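20 Nov 2020

Garment folding, hand-held gripper demos. Consuelo on the gripper, me on the logs. 22 takes, 14 kept. Most of the bad ones lost tracking when the wrist turned over fast, same as September.

Change from last time: start each take with the garment flat, jaws open, hold still for three seconds before going in. Gives the aligment step something steady to lock on to. Wen-hsiung's idea and it seems to help.

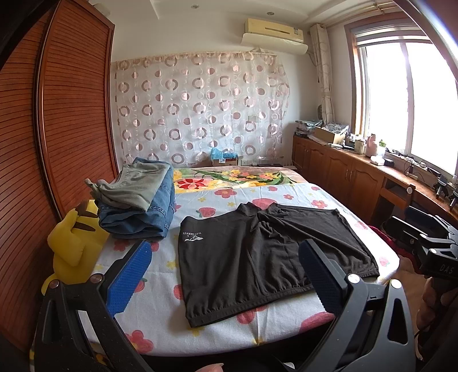

Dark cloth still the worst. Depth goes patchy on black, policy can't find the hem, guesses and grabs too far in. Tried raising exposure, then the window washes out. Patterned sheets look fine for tracking, plenty of corners, so keep using homes over the bench at Nendolcombe.

Trained Tirik on the kept takes plus the old set. First fold ok, second fold drifts left. Suspect the two jaw widths are calibrated diffrently, need to check before blaming the data.

To do: recalibrate jaws, rerun with 2 camera settings, send logs to Wen-hsiung.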